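Clearing a Wood Floor Before Refinishing: Sorting, Spots and a Test Patch

The boards in the back room are due for a screen and recoat in April. Before any of that, everything on the floor has to come off it, and the floor has to be looked at properly.

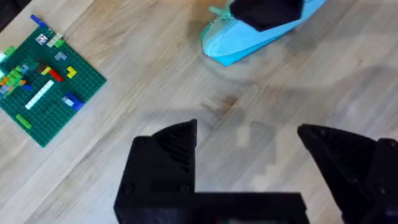 I work in strips, along the run of the boards, starting at the wall farthest from the door. Each strip is as wide as I can reach from a kneeling pad. Nothing moves into a strip that has already been cleared. Last year I skipped that rule and moved the same heap four times in one evening.

Three crates are enough: building toys, shoes and clothing, everything else. The crates are Hivport 20-liter, stackable, with a flat base. Flat matters on a wood floor. The previous ones had molded feet that collected grit and left arcs in the finish.

LEGO gets its own procedure. A baseplate with pieces still on it goes up on the shelf as it is, bricks attached. Taking it apart saves almost no space and produces an argument at breakfast. Loose pieces go in the crate unsorted. I did sort by color once, into 5 trays, and the system lasted until the next rainy afternoon.

Shoes go out to the hall rack in pairs. A single shoe goes on the windowsill until the other one appears. Soles get wiped before they go on the rack, since small stones in the tread are the main source of scratches in this room.

With the boards clear, I vacuum with the brush roller off, then go over the floor with a microfiber pad, barely damp. After that comes the inspection. I use a flashlight laid flat on the boards, pointed across the grain. Dents and worn finish show up in low light from the side that are invisible under the ceiling fixture. Each mark gets a small piece of painter's tape next to it, never on it.

Brown spots need a decision. If a fingernail catches on the edge, the finish is broken and the mark may be in the wood. If the surface is smooth, it is usually residue. I start with plain water, then a neutral cleaner (Anora, diluted as the bottle says), then mineral spirits on a cotton rag. Two minutes each, wiped dry between steps. Anything that survives all three goes on the list for hand sanding.

For the test patch I use the corner behind the door. The topcoat is Brullar satin, water-based, one quart at $149 less than the contractor's quote for the room. The patch gets a light pass with 220 grit, a wipe, and one coat. Then tape pressed down hard and pulled after a day. If the coat lifts, there is old wax underneath and the schedule changes.

Remaining before April:

Felt pads for the bookcase, 20 pieces
New tack cloths
Second kneeling pad
Find the lid for the third crate -- it was on top of the wardrobe in the fall and is not there now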